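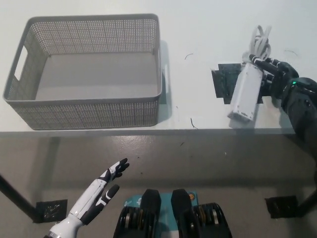 Review by Cadi Wogan
Posted 7th February
Product: Madigan five-finger hand, right side, black

We bought two of the Madigan hands for pick-and-place work at our bench in Rilthorpe. The job is simple. The right hand picks a boxy white device off the table by its upper part and puts it in a gray plastic basket on the left. The device has its cable coiled on top, and that cable is where the trouble started.

The hand closes well on flat sides. The fingers wrap evenly and I had no slips with the bare housing. With the coil on top, the loops stand up past the fingertips, and on cycle 406 one of them worked its way into the gap at the second joint of the index finger. The hand opened on command, the device stayed hanging by its cable, and the arm carried on to its next position. The device swung and hit the rim of the basket. No one was near it.

What bothers me is that no fault came up. The green light on the back of the hand stayed on the whole time. The manual says the light means power and communication, and that is all it means. Do not read it as "hand is clear." Trefor James did exactly that and reached in to free the cable with the arm still live. He was not hurt, but we now hit the stop first, every time.

I reported it to the dealer in Tustton. Sreekumar Chettiar called back the next morning and was helpful. He had me lower the finger current limit and turn on the jam check, which ships switched off. It compares where each finger should be with where it is and halts the arm if they disagree. I think it should be on out of the box.

With the check on we ran 2000 more cycles. It halted 26 times. Most of those were real snags, caught before the arm moved away. A few were false alarms when the device was picked up tilted. Clearing one takes around a minute, including the restart.

Other notes. The joint gaps pick up hair and lint, so wipe the table and the fingers before a run. Black tape on the table for the pick spot works fine, and we tape the floor under the table legs too — if the table creeps, the grip lands high and closer to the coil. A band around the cable would help, but our units have to go in as they come.

Grip: good. Build: good, no play in the wrist so far. Safety defaults: poor. Manual: thin, and the jam check is on the second to last page.

Three stars. I would buy it again for boxes and bottles. For anything with a loose cord, change the settings before the first run and keep your hands out until the arm is stopped.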